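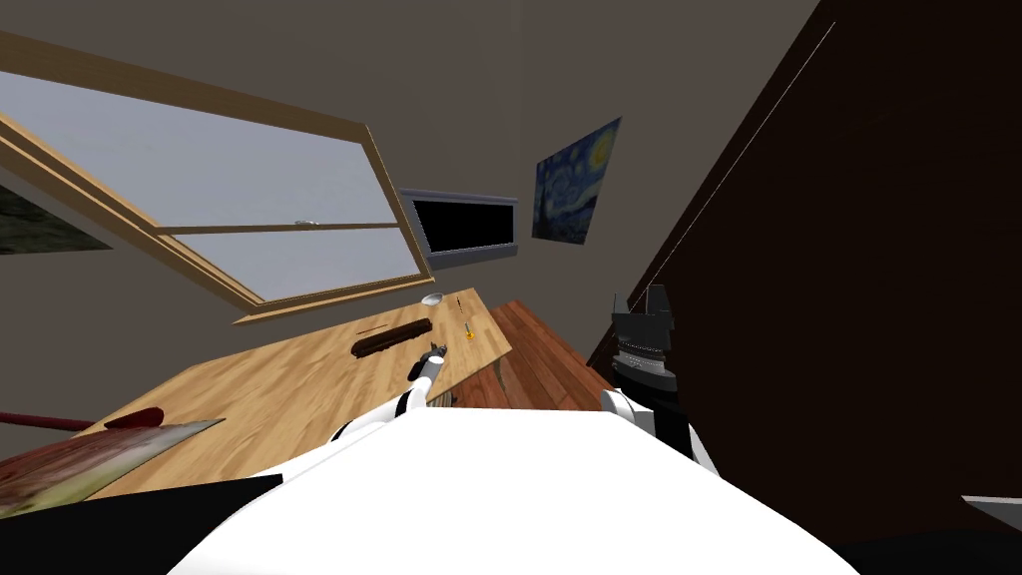
Der kleine Greifer kurz vor dem dunkelbraunen Klotz, Simulation in Malia

Ich geb's zu, ich hatte mich richtig gefreut! Seit Monaten rede ich davon, dass mir endlich mal eine Maschine den Tisch abräumt, und jetzt durfte ich an mehreren Abenden mit Malia herumspielen, der Simulationssoftware von Mimitz. Zwei Arme, ein virtuelles Zimmer, ein Tisch mit Kram drauf -- und die Frage, ob das Ding mir irgendwann die Hausarbeit abnimmt oder ob ich weiter selber mit dem Lappen losziehe.

Die Installation hat 45 Minuten gedauert, davon ging die meiste Zeit für ein Update drauf, das zweimal hängen blieb. Danach lief es aber, auch auf meinem nicht mehr ganz taufrischen Rechner. Man sucht sich ein Zimmer aus, verteilt Gegenstände und schreibt dann in ein Textfeld, was passieren soll. Ich hab mit »Räum den Tisch auf« angefangen, was natürlich gemein ist. Was heißt schon aufräumen? Mein Mitbewohner und ich sind uns da seit Jahren nicht einig.

Also kleinere Brötchen. Weißes Schälchen nehmen, an den Rand stellen. Den braunen Klotz (bei mir heißt er Bürste, das Programm sieht das anders) greifen und weglegen. Das kleine Werkzeug mit dem gelb-orangen Griff zur Seite schieben. Von 34 Versuchen waren 6 so, dass ich sie in meiner echten Küche hätte durchgehen lassen. Sechs! Der Klotz ging noch am besten, der liegt flach und lang da und lässt sich offenbar gut packen. Mit dem dünnen dunklen Stäbchen war es ein Trauerspiel, da habe ich irgendwann aufgegeben und mir einen Tee gemacht.

Was mir wirklich Spaß gemacht hat: dem Roboter quasi über die Schulter zu schauen. Man sieht die eigenen weißen Arme vor sich, dahinter den Holztisch, an der Wand hängt ein Fernseher und daneben die Sternennacht von van Gogh (irgendwer bei Mimitz hat Geschmack). Die Ansicht kann allerdings ganz schön schief stehen, und wem in der Achterbahn schlecht wird, der sollte lieber vorher nichts essen. Einen Knopf zum Geraderücken habe ich im Menü vergeblich gesucht.

Zum Vergleich hatte ich letztes Jahr Arboleda ausprobiert. Das sieht weniger hübsch aus, die Bedienung fand ich aber deutlich logischer, und vor allem konnte man dort einen misslungenen Griff einfach zurückspulen. Bei Malia fängt man jedes Mal von vorne an, mit Ladebalken und allem Drum und Dran. Das nervt nach dem zweiten Glas Rotwein ganz erheblich.

Und die große Frage? Schale hinstellen, Klotz weglegen, das klappt manchmal. Wischen, Krümel, eine klebrige Tischkante -- da sehe ich noch lange nichts. Bastlern mit Geduld kann ich Malia trotzdem empfehlen, alle anderen warten besser die nächste Version ab. Von mir gibt's gute 2 von 5 Sternen, den halben dazu würde ich für das Zurückspulen springen lassen. Als Nächstes kommt Gurkano dran, das soll angeblich sogar Wäsche falten können.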